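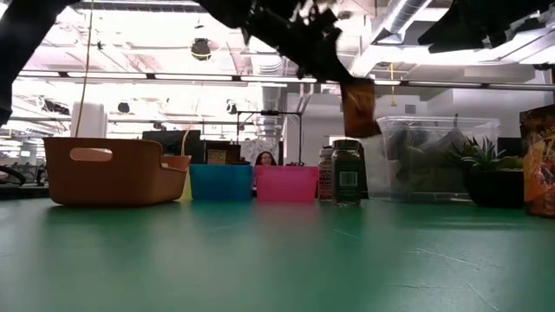
Maureen Wragg wrote in after the February session to say that her pantry was tidy for nine days and then went back to what it was, and could I please talk about the nine days and skip the tidying. So that is what tonight is.

Slide 2. Start with Maureen's question. Ask for hands: who has sorted a cupboard in the past year? Who could find the cumin in it now? Wait for the laugh, move on.

Slide 3. The Faline Street survey. We asked 44 households to write down every packet they opened for a month. The average kitchen had 82 open or part-used items. Most people guessed 30. Don't read the table out, it's on the handout.

Slide 4. Why it slips. The person who sorts the shelf is often not the person who unpacks the groceries. Jonalyn Barredo's kitchen is the case to use here - three adults, two shopping trips a week, one labeled shelf that only she read. Keep it short. She said I could use her name.

Slide 5. What held up past a month:
Putting new packets behind old ones.
One tub for anything already open.
A list inside the door, pencil on a string.
Labels did worse than I expected. Say so.

Slide 6. Cost. The whole thing can be done for nothing with shoe boxes. One couple spent 300 dollars on matching jars and gave up in week two. Don't name them, they may be in the room.

Slide 7. Dates on packets. "Best by" is about quality. People mix it up with "use by" and throw out good rice. This is where questions usually start, so take two and park the rest.

Slide 8. Ask everyone to pick one shelf. Only one. Write down what is on it tonight and again in four weeks - cards are by the door, 200 printed, pens in the Prokis bag.

If running late, drop slide 6.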